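Gedar Foundation places studio glass and lighting collection with Barnlow Museum of Design

Last updated: July 2022

The Barnlow Museum of Design has accepted a long-term deposit of studio glass, ceramics and lighting from the Gedar Foundation, the museum announced this week. The agreement covers almost 700 objects made between the end of the Second World War and the early 1970s, and is the largest single addition to the museum's holdings of postwar decorative art.

Under the terms of the deposit, ownership of the collection remains with the foundation. The museum will be responsible for storage, conservation, insurance and public display, and will have the right to lend individual works to other institutions with the foundation's written consent. The agreement may be renewed at the end of its first term.

The collection was assembled by the foundation over several decades, largely through purchases from makers' estates and regional dealers. Its strength lies in small-batch production: table lamps, wall sconces, pressed and blown glass, and slip-cast vessels that were sold through furniture stores and interior decorators and were seldom signed. Many pieces from this period are known today only from trade catalogs. The foundation has kept a large number of those catalogs, together with order books and price lists, and they form part of the deposit.

Among the principal groups are lamps and ceiling fixtures from the Tredley workshop, which supplied hotels and private clients with lighting in spun aluminum and enameled steel. The workshop closed without leaving a central archive, and attribution of its output has long been uncertain. Museum staff expect that the order books will allow a number of fixtures now described as "unattributed" to be assigned firm dates and model numbers. A smaller group of glass from the Shahbazi studio, including bowls, decanters and two large window panels, has not been shown in public before.

Transfer of the collection to the museum's storage building began in April. The lighting was moved first – the older wiring and fragile shades required individual crates – and the glass followed in stages. Each object is being examined on arrival, photographed and given a condition report before it is assigned a shelf location. Light fixtures will not be rewired as a matter of routine. Where a lamp is to be displayed lit, original components will be removed, labeled and kept with the object record so that the work can be reversed.

The museum has set aside two ground-floor galleries for the collection. The first display will present 60 works and will be arranged by material and method of manufacture, with a separate area for printed matter and working drawings. Catalogs too fragile for extended exposure to light will be shown in rotation, and facsimiles will be available for visitors to handle. General admission to the museum will include entry to both galleries.

Researchers will be able to consult works not on display by appointment in the museum's study room. Requests should be made in writing and should state the objects or documents to be seen. Priority will be given to researchers working toward a publication or degree, although members of the public may also apply. The study room can accommodate a limited number of readers at one time, and larger class visits must be arranged through the education department.

A summary catalog of the deposit is in preparation. Entries will give maker, date, materials, dimensions and provenance where these are known, and will record marks, labels and inscriptions in full. The museum has decided to publish entries online as they are completed instead of waiting for the whole text. Corrections and additional information from owners of comparable pieces are welcome and will be credited in the entry concerned.
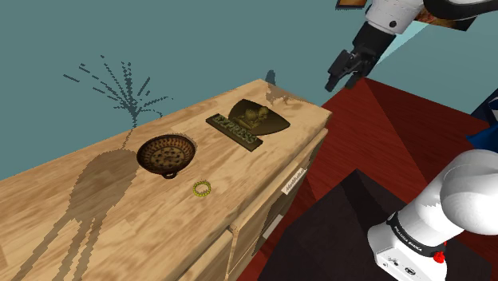 DECORATIVE ARTS

The museum's acquisitions policy has placed growing emphasis on twentieth-century furnishings, a field in which its collection was previously uneven. Holdings of furniture and textiles are well developed, but lighting was represented by only nine works before the present agreement. The deposit will allow curators to show furniture and fixtures of the same date together in the permanent galleries, which are due to be rearranged in stages once the first display has closed.

The foundation will continue to collect in its own right. Works acquired after the signing of the agreement may be added to the deposit by mutual consent – each addition will be recorded in a schedule attached to the original document. The foundation has also undertaken to contribute to the cost of conserving the Tredley fixtures, several of which have losses to their enamel or replacement parts of uncertain date.

Alongside the display, the museum will offer a program of gallery talks on postwar lighting, studio glass and the care of historic finishes. Sessions for owners of period lamps will cover basic handling, cleaning and the documentation of repairs. The museum does not provide valuations and cannot recommend individual dealers or auction houses. Program details and opening hours will be published on the museum's events page, and tickets for talks will be released separately from general admission.

Inquiries about loans, image reproduction and access to the archive should be addressed to the museum's collections office. Members of the press may request installation views and object images once the galleries have been fitted out.

Shares: 60
Comments: 2

Related items

Barnlow Museum extends study room hours
Shahbazi studio window panels: notes on conservation
Identifying unsigned fixtures from the Tredley workshop
Gedar Foundation opens applications for research grants
New storage for works on paper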